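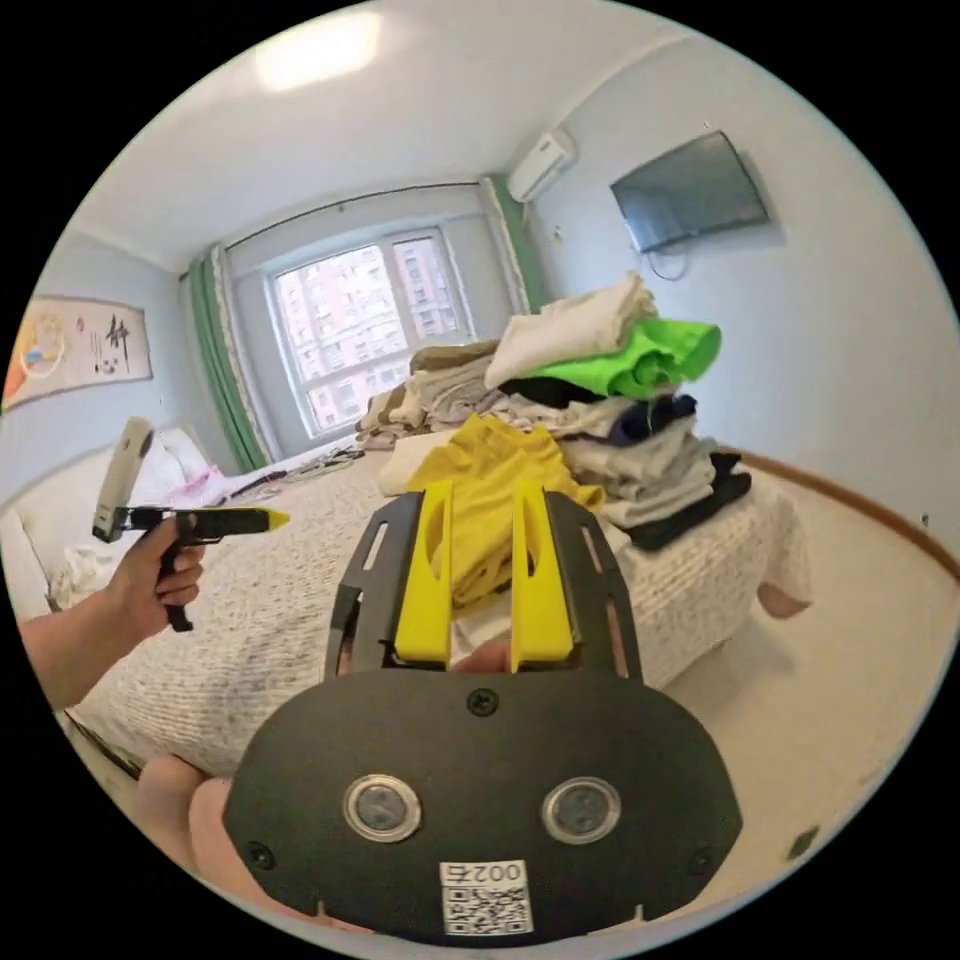

How long do you need for the laundry and bedroom day at Plorley? Two hours if you only look, most of an afternoon if you fold. Go early, the afternoon slot fills up.

Quick notes from the July visit, typed on the bus, sorry for the mess.

Plorley is the housekeeping training place out past Mundent. Open day is one day a month in summer. Ticket is 15 at the door, cash or card, kids free. Coffee is extra and not great. Parking lot was full by 10 so we left the car by the Mundent station and walked up. Hilly. Wear shoes.

The idea is simple. Real apartment bedrooms, real clothes, big heap on the bed, you learn to get through it. The one I spent most time in had green curtains and a window onto tall pinkish apartment buildings, calligraphy on the wall. Nice room. Felt like somebody's aunt's place. Pile on the bed was something else, though. Mustard yellow, a loud lime green near the top, navy and black underneath, grays and whites already folded on one side. Exactly my bed after a trip.

What they teach, as far as I wrote it down:
Darks out first. Don't fold yet, just seperate.
Big things before small things. One big yellow piece eats the whole bed if you leave it bunched up.
Sleeves in, then thirds. Halves slide off the shelf.
Light colors get their own stack, clean hands.
Cords off the bed before you start!! There were wires on the blanket and I'd have folded them right into a shirt.

Handout says the school puts 1,296 garments through on a full open day. Sounds high to me but ok. Room sheet said 167 for ours, didn't check.

Second half was bedding. Knit blankets, quilts, how to store pillows with ruffles so the edge doesn't crush (ruffle side up, nothing on top, I think, my pen died about then). Liked this part more than the clothes.

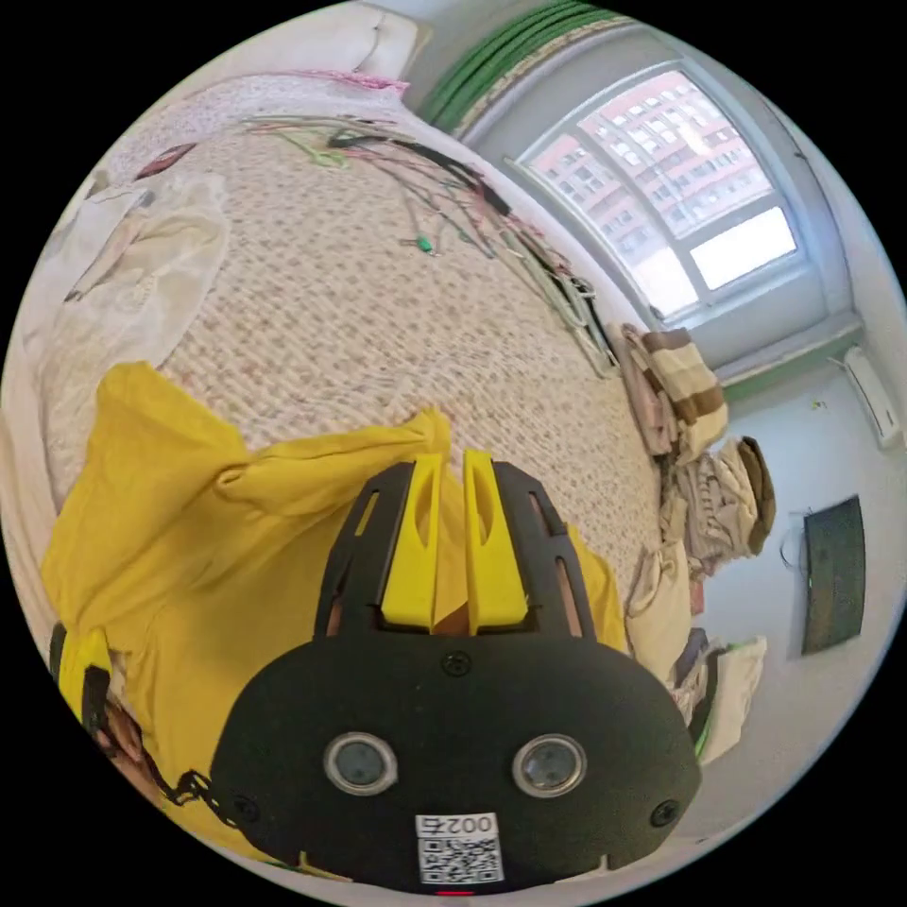

Marit wrote in under my last post to say she went in the spring and would skip the folding and go straight to the bedding hour, her quilts have stayed flat in the closet ever since, and the shop by the exit has the same storage bags for less than Azar does online.

Didn't see the shop, it was shut when I came out. Next time.

Also on the site: a small linen museum, Irkodberg room, upstairs. 2 flights, no elevator. Old irons, old presses, a mangle you can crank. Ten minutes is plenty. The signs are in tiny print so bring glasses.

Food: sandwiches gone by one. Bring your own, there are benches out back in the shade.

Bathrooms ground floor, left of the desk. Last bus down is at 6:40 and it doesnt wait.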